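The towel problem

Household robots are getting better at laundry. How much better depends on what counts as finished.

By Aliki Sotiropoulos

Folding a towel takes an adult a few seconds and no measurable thought. It has occupied robotics laboratories for well over a decade, and it remains a useful test of whether a machine is ready for domestic work.

The difficulty starts with the material. A rigid object has a position and an orientation, and six numbers will describe both. A towel dropped on a table has no fixed shape. Corners end up underneath, layers stick together, and any contact changes the arrangement the machine has just measured. Most industrial automation avoids the issue by controlling how parts arrive. A laundry basket offers no such control.

Melina Rallis runs the manipulation program at Dumness, a small engineering firm that builds two-armed folding cells for commercial laundries. Her group logged 600 attempts at folding small cloths from a crumpled start. The cells produced an acceptable fold in 43 per cent of them. From a flat start, with the cloth already spread and squared, the rate was high enough that she no longer bothers to report it.

"Folding is mostly solved," Rallis says. "Unfolding is where the hours go. If you can find two corners that share an edge, the rest is geometry."

Finding them is the hard part. A printed pattern can help, because it gives the vision system landmarks to track between one grasp and the next. It can also mislead. A face printed on a child's washcloth may vanish into a crease and reappear elsewhere, and a dark stripe can be read as a hem.

Grippers impose a second limit. The parallel two-finger type is cheap, strong and easy to program. It is less good at separating one layer of fabric from the layer below, which a person does by rubbing thumb against forefinger. Annelies Lanz, who designs end effectors at Tidcombe, has tested narrow tips, rubber pads and compliant joints. Narrow tips get under an edge more reliably, she says, but they concentrate force and tend to pull threads in loose weaves.

Work surfaces matter more than published results suggest. On a smooth laminate bench, cloth slides when it is pushed. On felt it stays put, which makes a pinch grasp easier and a flattening sweep harder. Lanz would like to see every paper state the surface used. Few do. 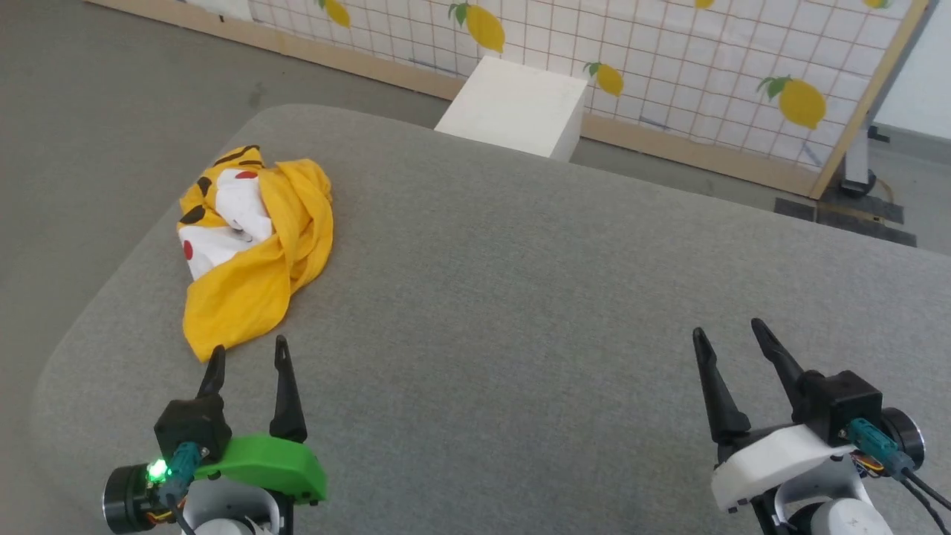 What the shop floor will accept

Commercial buyers apply a plainer standard. Darnell Alcantara manages operations at Dastley, a linen service that handles hotel and clinic work. He trialled a folding cell in March. It processed 671 pieces over the trial, at about a quarter of the speed of an experienced operator, and needed a person nearby to clear failed grasps.

Alcantara does not consider the trial a failure. The cell worked through flat, uniform items without complaint. Mixed loads stopped it. Fitted sheets were removed from the test after the first morning.

"I can schedule around slow," he says. "I can't schedule around stuck."

Homes are less forgiving again. A house has no uniform loads, no operator on standby and seldom a clear table large enough for two arms to reach across. Mireille Hijazi, who studies domestic automation at the Sfakianakis workshop, expects the first useful home machines to do part of a chore: sorting by colour, carrying a hamper, or folding towels that someone else has laid flat. She puts full laundry, from dryer to drawer, well beyond the current generation of hardware.

Her own group has stopped timing folds. It now records how often a person has to step in, and how long each interruption lasts.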